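Povemley Upholstered Bench, User Manual
Section 4: Placing the bench and caring for the fabric

Read this section before the bench is used for the first time. The assembly of the legs is explained in Section 3 and must be finished. If the legs are not yet tightened, go back to step 9 of that section.

The section is valid for the Povemley bench with fixed seat cover, in all fabric colors. For the model with the removable cover, please use the separate sheet which is packed with that cover.

4.1 What you need

A vacuum cleaner with a soft brush or a flat upholstery nozzle
Two white cotton cloths, clean and without print
A bowl with lukewarm water
Mild liquid soap, without color
Felt pads (packed in the small bag, code 404)
A tape measure

Note: Do not use colored cloths. The dye from a new cloth can go into a light fabric and it will stay there.

4.2 Choosing the place

1. Choose a flat and dry floor. On thick carpet the bench will stand, but it can lean a little to one side when a person sits on the end.

2. Measure the wall. The bench is 111 cm long, and you should leave a few centimeters free on both sides so that the hand can pass for cleaning.

3. Look where the sun comes in during the afternoon. Direct sun makes each fabric paler with the time, also the ones which are sold as light resistant. If there is no other place, turn the bench end to end two times in the year, for example in February and in late summer.

4. Keep a distance from radiators and stoves. The foam inside the seat becomes dry and hard from constant heat.

Caution: Do not place the bench directly under an open window in the first floor or higher if small children live in the home. A bench is for a child a very good step.

4.3 Putting the bench against the wall

The bench may stand with its long side at the wall. Many customers use it like this in the hall or at a dining table.

1. Clean the wall behind the bench with a dry cloth. Dust on the wall comes later on the rear edge of the seat.

2. If the wall was painted, wait 10 days before you put the fabric in contact with it. The paint can feel dry on the finger much earlier, but it is still soft.

3. Put one felt pad under each leg. Press each pad for a short moment.

4. Lift the bench with two persons, one at each end. Hold it under the wooden frame and never at the fabric.

5. Set it down a little in front of the wall, then push it slowly back until the rear edge of the seat touches softly. Do not press it. When the seat is pressed hard, the fabric will rub at the same line every time somebody sits down, and on a light wall you will get a gray line.

6. Sit in the middle, then on the left end, then on the right end. If the bench moves away from the wall, check the felt pads again.

Note: Should you prefer a gap, we recommend two fingers wide. With a smaller gap, coins and pencils fall in but the hand does not go after them.

4.4 The first weeks

A new seat is firm. The foam needs some weeks of normal use until it has its final softness. In this time small waves in the fabric are possible. They are no fault.

1. Change the place where you sit. If always the same end is used, this end becomes soft first, and the difference remains visible for long.

2. Stroke the fabric flat with the open hand in the evening, from the middle to the outside.

3. Do not cut a thread which stands out. Push it back into the weave with a blunt needle. If the thread is longer than a fingernail, contact our service in Prendolbridge before you do anything.

The smell of a new bench is also normal and goes away with fresh air. Open the windows in the morning and in the evening.

4.5 Weekly care

1. Take everything from the seat: cushions, blankets, bags.

2. Set the vacuum cleaner to low power.

3. Begin at the rear edge, where the seat comes to the wall. Most crumbs collect there. Go along the whole length one time with the flat nozzle.

4. Change to the soft brush and go over the seat in the direction of the weave, in long and slow lines. Do not go in circles.

5. Vacuum the front edge and the two ends.

6. Pull the bench forward once in the month and clean the floor behind.

Caution: A nozzle with a rotating brush will pull the threads. Damage from such a nozzle is not covered by the guarantee.

Note on mixed fabrics: Some of our pale fabrics are woven with lighter and darker threads together. The small points you see are part of the yarn. Please do not try to rub them out.

4.6 Removing spots

Act as soon as possible. A fresh spot goes out in most cases, an old one in few cases.

1. Take away solid pieces with a spoon. Move from the outside of the spot to the middle.

2. Put a dry white cloth on the spot and press. Do not rub. Use a clean part of the cloth each time until no more liquid comes.

3. Mix a little soap in the lukewarm water. Dip the second cloth, and squeeze it out so that it is only damp.

4. Press the damp cloth on the spot, again from outside to the middle.

5. Repeat with clean water, without soap. If soap stays in the fabric, it collects dust and the place becomes darker after some weeks.

6. Let the fabric dry in the air. Do not use a hair dryer and do not sit on the seat before the next day.

Caution: Never use bleach, nail polish remover or cleaner for ovens. Never pour water directly on the seat. The foam holds water inside for many days and can begin to smell.

Note: For candle wax, let it become hard and break it carefully with the fingers. For ink, do nothing yourself and ask a professional cleaner.

4.7 Checking the seat by daylight

Do this check when the bench is new and then one time each year. It is best in the late morning, without lamps.

1. Remove all things from the seat and stand in front of the bench.

2. Look over the surface in a flat angle toward the wall. In this way you see waves and pressed places better than from above.

3. Follow the rear edge with your eyes. It should run straight along the wall and be softly rounded.

4. Compare the middle with the corners. A small difference in brightness comes normally from the window.

5. Move the palm of the hand over the fabric. There should be no hard point and no hole.

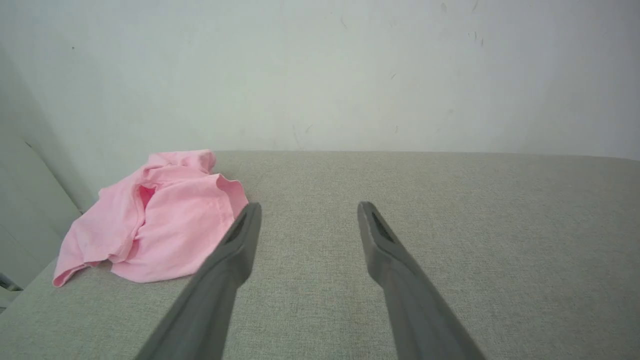
Pichler wrote to us after the last edition that the daylight check worked well for a light bench, but that step 2 should be done from both ends also, because with the window on the left side a pressed place near the right end was missed for a whole year. We think this is a useful addition, and ask you to look from both ends when your window is at the side.

If you find a pressed place, lay a damp white cloth on it for a quarter of an hour, take the cloth away and brush softly with the hand. Let the seat dry well. With most fabrics the threads stand up again. For deeper places the foam can be exchanged by the workshop.

4.8 Wear of the fabric

The Clokthorpe workshop tests each new fabric with 2000 strokes of a dry cotton pad before it goes on a bench. This is a test for loose color and for small balls of fiber. It does not say how many years your seat will last, this depends on the use, on the sun and on animals in the home.

Small balls of fiber can come in the first months, mostly where trousers with rough cloth are worn. You can remove them with a fabric shaver:

1. Pull the fabric a little flat with one hand.

2. Set the shaver to the largest distance.

3. Move it lightly, without pressure, and stop when the balls are gone.

Caution: Keep the shaver away from the sewn edges. One cut stitch can open a whole seam.

4.9 Storing the bench

If the bench is not used for a longer time, clean it like in 4.5 and let it stand one day in a dry room. Cover it with a cotton sheet. Plastic foil is not suitable, under the foil moisture collects and marks can come in the fabric. Do not put boxes on the seat, and do not stand the bench on its end.

Before you use the bench again, tighten the leg screws according to Section 3 and exchange felt pads which are worn. Replacement pads are ordered with the code from 4.1.

Continue with Section 5: Repair and spare parts.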